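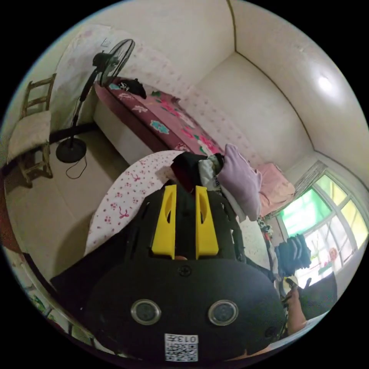 By Imani Mwakyusa
Posted in Club Guides, September
Reading time: 5 minutes

Recording practice demos at home with the hand-held gripper

These steps are for members of the Jemuvden student robotics club who have signed out a hand-held gripper for the folding project. You record yourself doing a household job with the gripper, and the recordings are used to train our arm for the Usden round. You don't need the arm, a lab bench or any coding to do this part.

Read the whole page once before you start. Your first session will take most of an evening. After that it gets quicker.

What you need

The gripper, its charging cable and the storage card from your kit pouch
A bed or other wide, soft surface at a height you can reach without bending
Clothes, towels or pillowcases, in more than one colour
The paper log sheet
Room to step back on at least one side

Step 1: Pick the spot

A bedroom works well. Use the bed as your work surface and leave it made up the way it normally is. A patterned sheet is fine and so is a plain one. We have enough recordings on grey tables from the clubroom and would like to see more beds, couches and rugs.

Turn the ceiling light on, even in the daytime. If there is a window close to the bed, draw the curtain partway when direct sun lands on the fabric. A pedestal fan can stay in the room, but switch it off while you record so the lighter fabrics don't shift by themselves. Check the floor for power cords along the side where you'll be walking.

Personal items should go in a drawer. That means letters, school ID, medication and family photos. Furniture, bags and bedding can stay where they are.

Step 2: Check the gripper

Wipe the two round lens-like windows on the front of the body with the cloth from the pouch. Don't use your shirt. Then look at the yellow fingers. Each one has a long slot in it, and lint collects there after a few sessions with towels.

Squeeze and release the grip 5 times. The fingers should close evenly and open again without catching. If one lags behind the other, stop and message Rezaul Debnath. Please don't tighten the screws in the housing yourself – we had a body crack that way last term.

Copy the characters printed above the code on the white sticker onto your log sheet. They look like 013 E. This is how we match your recordings to the right calibration file, and a session without it can't be used.

Step 3: Set out the pile

Put 3 pieces of fabric on the bed, loosely overlapping. Mix the thick with the thin if you can. Leave a pillow or a folded blanket nearby as background. It gives the model something it has to learn to leave alone.

Step 4: Record

Start the recording and hold the gripper still above the bed for a slow breath. Then:

Move in from above and pinch one piece near a corner or hem.
Lift until it clears the pile.
Carry it to the open side of the bed and lay it down.
Open the fingers fully before you pull away.
Repeat for the rest, then fold each piece once.
Hold still again and stop.

Keep your free hand out of it. If you drop something, pick it up with the gripper and carry on. Recoveries are useful and Shahnaz Haque marks them with their own label. Only throw out a take if you touched the fabric with your other hand or bumped the body hard against something.

Move at a speed that feels a little slow. Last year's group rushed, and a lot of what they recorded was too blurred to keep.

Mix up the pile between takes. Change where you stand as well, every few takes.

Step 5: Upload

Plug the card into a club laptop or your own and open the Vasodon uploader. Choose "home, fabric" as the task. Fill in the gripper code, your initials and the number of takes, then drag the folder across. Keep the files on the card until you get the green tick by email, usually on Monday.

Our shared set stands at 702 takes, 83 of them from bedrooms.

Common problems

The light on the body blinks and nothing records. The card isn't seated. Take it out and push it in until it clicks.

The uploader rejects the folder. Most often a file has been renamed. Leave the names as they come.

Fingers slip on satin or sports fabric. Pinch at a seam, where the cloth is thicker.

Your wrist gets sore. Stop for the night. Short sessions are fine and you can split them over the week.

Returning the kit

Bring the gripper back in its pouch with the log sheet folded inside. Habibur Wanigasekara is at the sign-out desk from 4 p.m. on club days. If someone is waiting for your unit, he'll message you the day before.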